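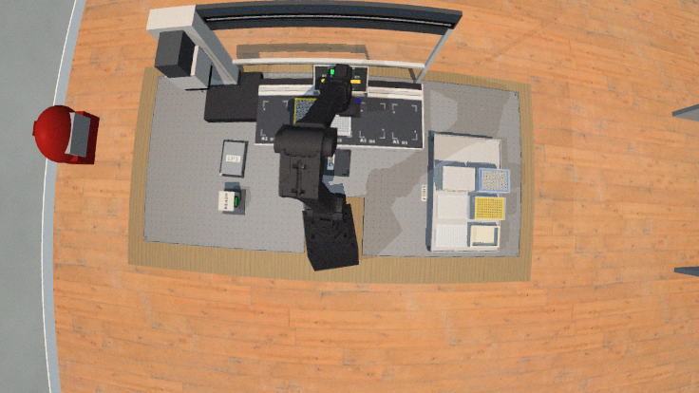

Opening and bench layout

Speaker: Mohsin Mohmand. Session: Zinine lab software meeting, 4/6/24.

Say who I am and that I work on the planner, not on the arm itself. Slides and scene files are on the Utton share.

Leave the overhead view up while people sit down. Point out the deck with the corner brackets, then the tray on the right with the plates and racks. The arm is mounted at the front edge of the bench, between the user and the deck. That position decides most of what follows. To get from the tray to the deck the arm has to fold back over its own base or go up and over, and the tall frame at the back limits how far it can swing out behind.

Everything today was run in the Durrani simulator. Say this early. Last time I got three questions about hardware before I had reached the second slide.

How Kolex plans a move

Kolex takes a start pose, a goal pose and a list of solids. Each plate or rack is a box with a grip height and a pair of grip faces. The frame and the deck edging are fixed solids. Anything in the gripper becomes part of the arm for as long as it is held.

We plan in 2 stages. The first finds a route for the wrist and ignores the fingers. The second checks the fingers and whatever they hold along that route. Mention that the old version did both at once and took 846 ms on the tray-to-deck move. The split version is quicker on most moves and slower on a few, and the slow ones are in the backup slides.

Pause for questions here if we are on time. If not, go straight on.

Picking from a crowded area

The routes in open space were never much trouble. The close work was. When two racks are near each other, the finger on the inner side has to come down in the gap, and the planner needs to know how wide the finger is at every height. Our first finger model was a plain box. It refused grips that were fine, because the real shape is angled and has openings in it. 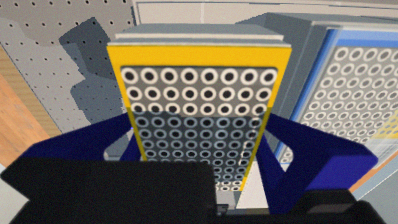 We replaced the box with a set of smaller convex pieces taken from the gripper's mesh. The planning time went up a little and the refusals mostly went away.

Perception: the rack pose comes from the coloured border, fitted as a straight-sided outline. The holes are only used to check which way round the rack is. Shadows across the grid upset the hole finder, so a failed check sends a second request with a different threshold before it raises an error. I would like to drop the threshold altogether. Ask if anyone has tried this.

Test runs

700 planned moves per build, run overnight. Show the table of failures by cause. Goal pose out of reach is the largest group. Explain that these are layout faults, and Kolex now reports them before the run starts.

Next release is due in September. Contact details on the last slide.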